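Pestance workshop arm takes on the recycling

Monday, September 11, 2023

The robot arm at our shared workshop in Pestance has moved on to milk cartons, and I've been popping in most evenings to see how it's getting on.
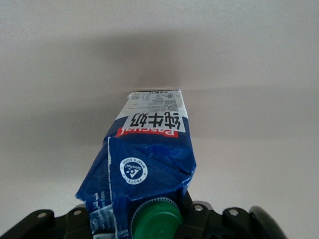

Léonie Arnaud and Yhon Cuervo started building it in April, on the long bench next to the bike repair stand, and they've named it Mumosetti (don't ask me, I missed that meeting). The plan is a sorter for the drinks packaging that piles up by our kitchen door – cartons in one tub, bottles in another, and no more arguments about who last took it all down to the depot.

Boxes straight off the shelf were easy enough, says Léonie. Squashed ones are a different matter! Every carton gets crushed in its own way, so the arm can't simply go to the same spot and close. She wants it to look for the cap first, as that's the one bit that keeps its shape when you stamp on the rest. Yhon would sooner grab the middle and hope for the best, and the two of them have been going back and forth on it for weeks.

They've logged 414 tries so far, of which 281 ended with the carton in the right tub. Yhon reckons a good share of the misses are down to the wrist cable, which snags when the arm turns past a certain point. A longer one is on order. The whole build has cost roughly 600 euros, most of it on motors, and Josiane Hervieu let them have the offcuts for the base out of her scrap bin.

I had a go at the controls myself on Saturday and dropped everything I touched, so I've gone back to bringing the biscuits.

Next up is a second camera over the bench, and then a proper trial by the kitchen door once Bernadette Riviere has cleared the shelves there. If you've got empty cartons at home, rinse them, squash them however you like and leave them in the crate under the stairs. Léonie is after odd sizes in particular, and would like the caps left on, please.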